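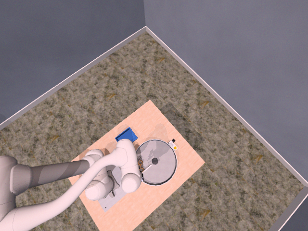 How to Map a Customer's First Month Without Losing Yours

Most companies have a customer journey map. It lives on a wall or in a slide deck, it has a cheerful arrow on it, and it was drawn by people who have never tried to cancel anything. What follows is a way to make a smaller, uglier map that you might use. It covers only the first month after purchase, when people decide whether they like you.

You will need a spreadsheet, a fresh email address, a credit card and an afternoon when you are in a tolerant mood.

Step 1. Buy your own product

Use the public website and pay full price. Don't ask the billing team for a test account, which skips all the parts that annoy people. Write down every screen, email and text message as it arrives, with the time. When we did this at Trasley, which sells home water filters by subscription, the welcome email came 37 minutes after the order. By then we had already received a survey asking how we were enjoying the filter.

Step 2. Collect the complaints

Pull support tickets from customers in their first month. Read them yourself. A dashboard will tell you that "delivery" is up and "account" is down, and you'll nod and learn nothing. Trasley had 2340 of these tickets in the export. We read until the same sentences kept coming back, then read a bit further out of guilt.

Copy the customer's own wording into the spreadsheet. "Where is my stuff" is a better row heading than "fulfillment visibility."

Step 3. Line the two up

Put your log from step 1 in the left column, in order. Put the complaints in the next column, beside the moment that seems to have caused them. Leave the unmatched ones at the bottom for now. Some will turn out to be about a different company. We got several that were clearly meant for Brovik, the parcel carrier, and at least one restaurant.

Add a third column for the name of the team that owns each moment. Expect blanks. Expect, too, a few rows that three teams claim until they find out what's in the row.

Step 4. Pick five moments

Five is enough. Choose the ones with the most complaints next to them, plus any that made you swear in step 1. If leadership has a favorite moment that isn't on the list (it will be the unboxing), let them keep it on the slide deck.

Step 5. Fix the words first

Before anyone asks for new software, rewrite the messages. Trasley's shipping notice said "Your order status has been updated" and did not say to what. Changing it to "Your filter left the warehouse today" took one person less than an hour, plus 2 weeks of approvals.

Check the sender name while you're in there. Mail from "noreply-prod2" does not suggest a warm relationship.

Step 6. Then look at the tools

If the right message keeps going out at the wrong moment, you have a timing problem, and a tool may help. We used Chou to trigger messages off delivery scans. Grirkard does much the same and has nicer menus. Either one will happily send bad messages faster, so don't skip step 5.

Step 7. Do it again with a different card

Repeat the purchase once the changes are live. This time, try to return the thing. Keep the old spreadsheet open in another tab, and mark each row better, same or worse. If a row is worse, put it at the top of the agenda and bring screenshots.

Remember to cancel both subscriptions afterward. We have a lot of filters.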